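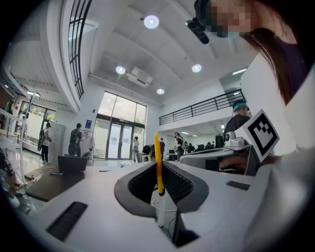 The main hall at Skomisden during a shared session

Hand-Held Gripper Sessions: Your Questions
Updated May 8, 2026

We love how many people want to record with us! These are the house rules for the Nunberg hall, and they cover everyone who picks up a gripper.

Do I need training first?
Yes, one short session. You'll learn the grip and the opening and closing speed, and then you get to practice on the easy tasks, which are a lot of fun.

Why all the fuss over the markers?
The square markers tell our software where each gripper is, so keep your fingers, sleeves and hair off them. If one is scratched or peeling, stop and swap the unit. Please don't tape it down yourself!

How long can I record?
37 minutes, then a break away from the table. Arms get tired before you notice, and tired arms make jerky recordings.

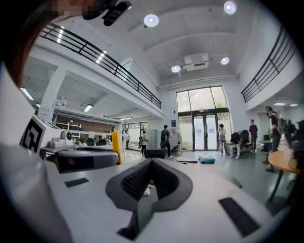
You can split a block into shorter pieces if you like, as long as the breaks stay in.

What about other people in the hall?
It's an open room and people walk through it. Everyone who might be recorded gets told at the door, and faces are blurred before anything leaves our server. If somebody asks you to pause, pause right away.

Where do the cables go?
Along the floor and out of your walking path. Check behind your chair before you stand up.

Can I keep a take that went wrong?
Please do! Mark it "miss" in the Clondow log and carry on. We have 2,000 takes so far and the misses are some of the most useful.

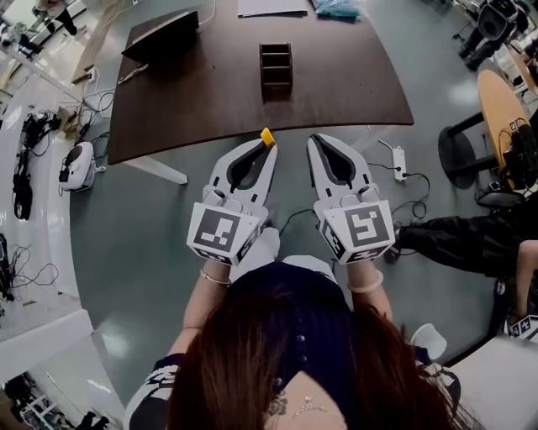
Two grippers in use at the table

Do both hands have to work the whole time?
No. Rest one if the task only needs the other, but keep it in front of you with the fingers open.

Which rules do you follow?
Our own, version 26, built on the Pietrzak checklist we adopted in February. Paper copies are at the sign-in desk, and we'd love your notes in the margins.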